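Minutes of the Regular Meeting of the Ovby District Electoral Boundaries and Polling Review Panel

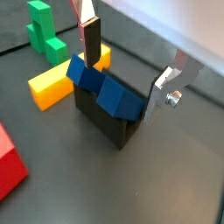 Held on September 26, 2025, in the Council Chamber, Ovby. The Chair called the meeting to order at 9:30 a.m. Quorum was confirmed by the Clerk.

1. Adoption of the agenda

The agenda was adopted as circulated, with one addition under Other Business (signage at the Tanasarn polling station).

2. Minutes of the previous meeting

The minutes were adopted with a correction to item 4, where "advance poll" was substituted for "mobile poll".

3. By-election in Skorkach Ward

The Returning Officer presented the written report on the recent by-election. The margin between the first and second candidates was 63 votes. A recount was requested by the second candidate within the time permitted and was conducted in the presence of scrutineers. The result was unchanged. The Returning Officer advised that 13 ballots had been rejected, the majority for want of a clear mark.

A member asked whether the instructions printed on the ballot were sufficiently plain. The Returning Officer replied that the wording is fixed by by-law, but that the poster displayed inside the voting compartment may be revised by the Panel at any time.

Moved and seconded that the report be received. Carried.

Moved and seconded that staff prepare a revised compartment poster for the next meeting. Carried.

4. Proposed boundary adjustment, Skorkach and Tanasarn

Staff outlined a proposal to move the ward boundary from the rail line to the creek. The change would transfer 327 electors from Skorkach to Tanasarn. Written submissions were received from both neighbourhood associations; one was in favour and one opposed.

Discussion followed. Members in support noted that the affected streets already vote at the Tanasarn Community Centre. Members opposed were of the view that the adjustment should wait for the full review of ward populations — a position also taken in the second submission.

Moved and seconded that the proposal be referred to a public hearing in November. Carried, with two opposed.

5. Tabulator lease

The lease with Trullex for vote tabulators expires at the end of the fiscal year. Staff reported that the firm has offered a renewal on the existing terms, with delivery and pre-election testing included. The Panel requested a comparison with the cost of a hand count for wards of fewer than 500 electors.

Item deferred.

6. Other business

The Clerk reported a complaint that the accessible entrance at the Tanasarn polling station was not marked from the parking lot. Staff will order additional signs.

7. Adjournment

The meeting adjourned at 11:05 a.m. The date of the next regular meeting will be posted by the Clerk.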